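From: Frauke Hagedorn
To: Permont Puzzle Circle list
Date: 25 June 2026
Subject: Re: Getting started again, and is my old cube worth keeping?

Hello Roswitha, and hello everybody,

Roswitha Wiegand wrote:

> I had a cube as a girl and never got past one side. My grandson left
> his at our house in March and I've been fiddling with it every evening
> since, and now I'd like to learn it properly. Three questions, if
> you'll all bear with me. Do I have to memorize pages of letters and
> apostrophes? Is it worth oiling my old cube or should I buy another?
> And how long did it take the rest of you? I'm 71 and my fingers are
> not what they were.

What a lovely message to find with my morning coffee! I'm sure Bastian will chime in with something much more learned, but I got to my keyboard first, so you're stuck with me for a bit.

The letters and apostrophes: no, you don't need pages of them. The beginner's way is done in layers, bottom to top, and the first two layers can be worked out mostly by looking. It's only the last one where you have to trust a recipe, and I still mutter mine under my breath (my husband says it sounds like I'm calling a square dance). Write your recipes on an index card in whatever words make sense to you. Mine says "right side up, top toward the window," which works beautifully as long as I sit in the same chair.

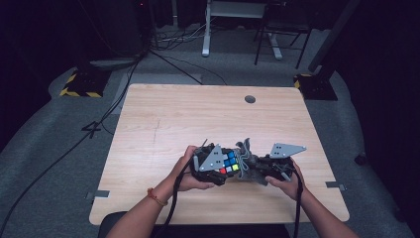 Scrambled cube, partly in view, blue along the upper rows.

One thing that would have saved me a whole winter is to look at the centers first. The middle sticker on each side never moves compared to the other middles, so it tells you what color that side is going to be. I spent ages trying to build a red side around a yellow center and thought the cube was broken. Mirsad Papadopoulos set me straight at the Drerkov meetup, very kindly, over a piece of plum cake.
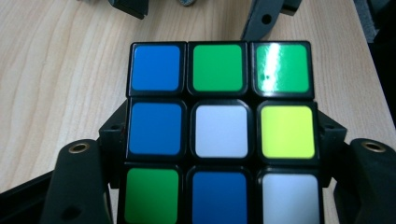 Now, oiling. Please don't use cooking oil, and please don't use whatever is in the garage! Hartmut Petersen did that to a cube he'd had since school and the plastic went cloudy and the stickers slid right off. A drop or two of silicone lubricant made for cubes is plenty. Work it in with slow turns, wipe off what comes out, and leave it overnight. If it still grinds after that, I'd keep the old one on the shelf for sentiment and treat yourself to a newer one. They turn so easily now that it's a real kindness to stiff hands. I changed over when my thumbs started to complain and I've never been sorry.

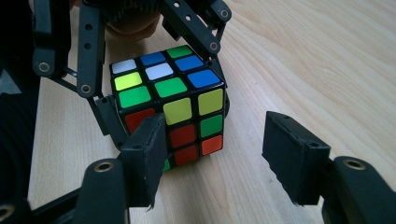
Mixed-up top: three blue, three green, two white, one yellow.

As for how long it takes, I'm probably the wrong person to ask, as I write everything down. My first solve without the card came after 36 evenings. I've kept a notebook ever since and I'm up to 1,017 solves in it, not one of them fast. My best is a hair under 3 minutes and I was so pleased I telephoned my sister in Trondham, who had no idea what I was talking about. Please don't measure yourself against the youngsters on the videos. Ten minutes after supper, with the radio on, is a perfectly good way to do it.

If you'd like company, a few of us sit together at the Breathnach library and go through the last layer as many times as anyone wants. Bring the grandson's cube and the old one too, I'd love to see it. I'll copy out my index card for you, with proper directions this time and no windows.

Warmly,
Frauke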